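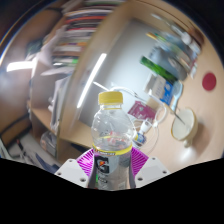 자, 오늘 제 얘기는 책상 정리입니다. 거창한 수납법 강의는 아니고요, 제가 지난 8월에 작업실 책장하고 씨름한 얘기를 좀 풀어 보려고요. (여기서 손 한번 들어 보시라고 하기: 책장 위에 책 눕혀서 쌓아 두신 분?) 저도 그랬어요. 노란 뚜껑 음료수병 뒤로 보이는 책장, 맨 위에 책이랑 잡지가 비스듬하게 쌓여 있죠. 빨강, 주황, 초록 책등이 줄무늬처럼 겹쳐 있고, 그 왼쪽 아래 칸에서는 흰 종이 한 장이 삐져나와 있어요. 저 종이 같은 게 제일 골치예요. 버리자니 찜찜하고, 꽂자니 자리가 없고!

여기서 잠깐 쉬고, 물 한 모금.

처음에 저는 무조건 다 꺼냈어요. 바닥에 전부 깔아 놓고 한 권씩 봤는데, 두 시간쯤 지나니까 정리는 안 하고 옛날 잡지를 읽고 있더라고요. 다들 아시죠, 그 기분. 그래서 방법을 바꿨습니다. 타이머를 20분에 맞추고 딱 한 칸만 하는 거예요. 울리면 하다 말고 그냥 일어납니다. 이건 Tristdale 모임에서 Zahira Tarigan 씨한테 배운 건데, 그분은 40분도 하신대요. 저는 40분은 못 하겠어요. 허리가 아파서요.

눕혀 쌓은 책부터 시작하시는 걸 권합니다. 밑에 깔린 책은 어차피 안 꺼내 보게 되거든요. 저는 거기서 17권을 뺐어요. 그중에 제가 끝까지 읽은 책이 몇 권이었는지는 말씀 안 드릴게요. (웃음 나오면 기다리기. 안 나오면 그냥 넘어가기.)

이제 다음 화면. 음료수병 얘기로 넘어갑니다.

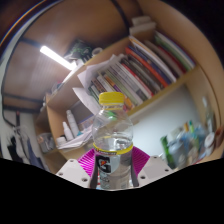
노란 뚜껑 병과 책이 빽빽한 책장

책상 위 물건 중에 제일 오래 버티는 게 뭔지 아세요? 저는 마시던 병이에요. 아침에 한 병 갖다 놓고, 점심 먹고 와서 또 한 병 따고, 그러다 저녁에 보면 어느 게 언제 건지 몰라요. 책은 그래도 책장이라는 집이 있는데 병은 집이 없잖아요. 그래서 책상 오른쪽 구석을 병 자리로 정했습니다. 한 병만 설 수 있는 크기로요. 새 병을 가져오려면 먼저 있던 걸 치워야 해요. 별것 아닌 규칙인데 저한테는 이게 책장 정리보다 효과가 컸어요.

그다음은 가운데 칸. 책이 꽉 차서 전부 왼쪽으로 기울어 있죠. 꽉 찼는데 왜 기우느냐, 저도 한참 궁금했는데 저희 집 책장은 끝에 얇은 책을 몰아 둔 탓이었어요. 두꺼운 책을 양쪽 끝으로 옮기니 좀 낫습니다. 그리고 손가락 두 개 들어갈 만큼은 비워 두세요. 안 그러면 한 권 뺄 때 옆 책 표지가 다 긁혀요.

(시간 남으면 Keyvan Ebrahimi 씨의 서류 상자 얘기. 시간 없으면 건너뛰고 바로 질문 받기. 빈 상자를 먼저 사지 말라는 말은 꼭 하기.)

질문 받겠습니다. 전집 버려도 되냐는 질문이 꼭 나오는데, 그건 가족이랑 먼저 얘기하고 오시라고 답하기!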